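Compartment trays adopted at Riltau packing room

Le Goff has moved small-parts sorting at its Riltau site to compartment trays, set out on the work surface beside the items to be packed.

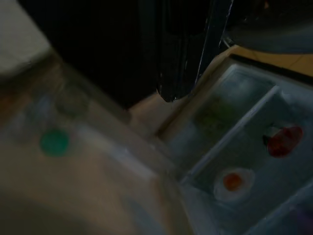

Page last changed: 30/08/2024

The room holds 641 part numbers. Blandine Collet, who runs stores, put the stock at nearly 3,000 pieces. Each tray is checked by 2 people before it is closed.

The square floor tiles stay as they were. Larger items are kept at floor level, and walkways must be clear at the end of each shift.

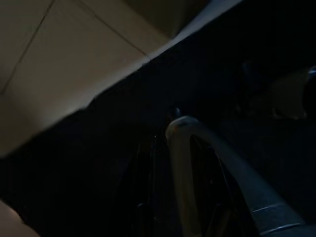
Next stage

The Pleltport room changes over in December.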